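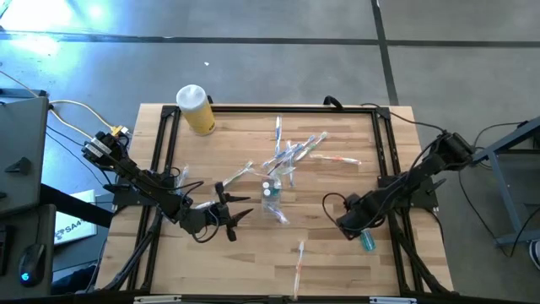 Ticket 207: toothbrush sorting, Nallby bench
Status: open

Left arm stalls near the pile. Packers now clear stalls themselves, between other jobs. 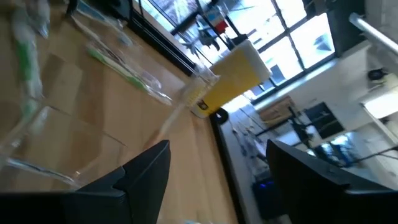
Robles, night shift: we lose the tea break doing resets. Can the roster show it?

Reset duty added to roster, 2 people per shift. Grip force lowered, 46 cycles logged.
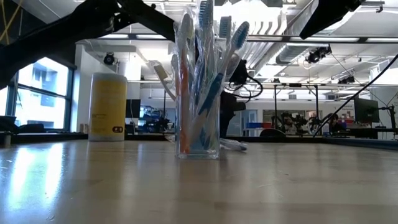
Updated by Ostitz Support, July

Stalls down to 4. Clear wrap still misread.

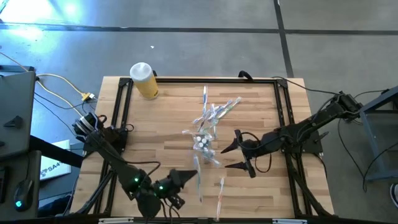
Retraining request sent to Mumach. Manual packing stays on until they reply.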